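Filed under: Jobs > Housekeeping & Guest Services > Part time

Housekeeper, Rudus House, Flatham

We are looking for a kind, steady person to join the housekeeping team at Rudus House, our guest house on the quiet side of Flatham. We have 14 bedrooms, a breakfast room that gets the morning sun (when there is any) and a good many guests who come back year after year, often asking for the same room and the same pillows. Much of that is down to how well the rooms are looked after, and we'd love to hear from somebody who takes a bit of pride in that sort of thing.

The post is for 26 hours a week, mostly between nine and two, with every other weekend. You don't need to have worked in a hotel before. If you've kept house for a family, or worked in a care home or a school, you'll know most of it already and we will gladly teach you the rest.

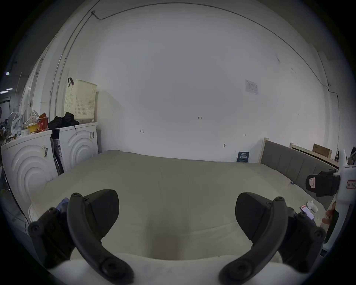 What you'll be doing

Mostly bedrooms and bathrooms, working in pairs on changeover days and on your own midweek. That means stripping and making beds, dusting, hoovering, restocking the tea trays and letting us know when a bulb has gone or a tap is dripping. Our linen goes out to Hama Laundry and comes back twice a week, so there is some checking in and putting away to do as well, and a little ironing for the breakfast tables. It is active work with two flights of stairs, and you should be comfortable with that, although we do have a small lift for the trolleys.

We're fussy about beds, we admit it! You'll be shown how we like the corners done and how the duvets should sit, and you'll have plenty of time to get the knack before anyone expects you to be quick. 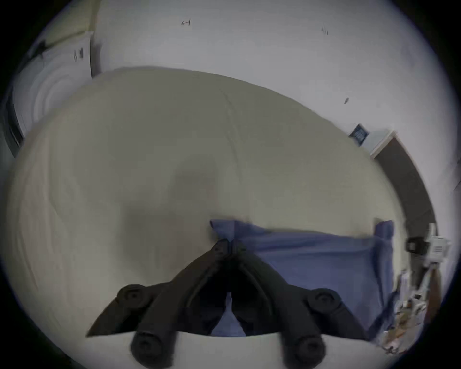

A pale beige duvet on one of the large beds.

Once the rooms are finished we all sit down together for a late lunch, which the kitchen provides and which is usually soup and something left over from the night before, and very nice too.
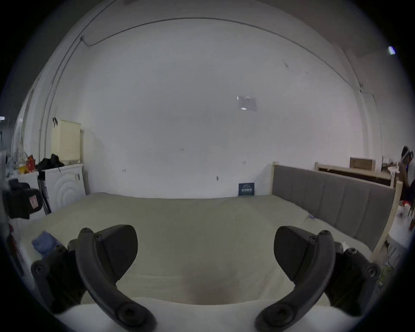 What we offer

- Paid training for your first 14 shifts, alongside one of the team
- Uniform, lunch on working days and free parking behind the house
- Paid holiday, and a share of the tips
- Reduced rates for your family at our sister house, Nigam Lodge

The number 41 bus from the station stops at the end of our lane.

How to apply

Please write us a letter or drop in with a CV, whichever suits you. Tell us a little about yourself and which days you can manage. Applications close on 24 October 2023 and we'll be inviting people in for a chat and a look round shortly afterwards.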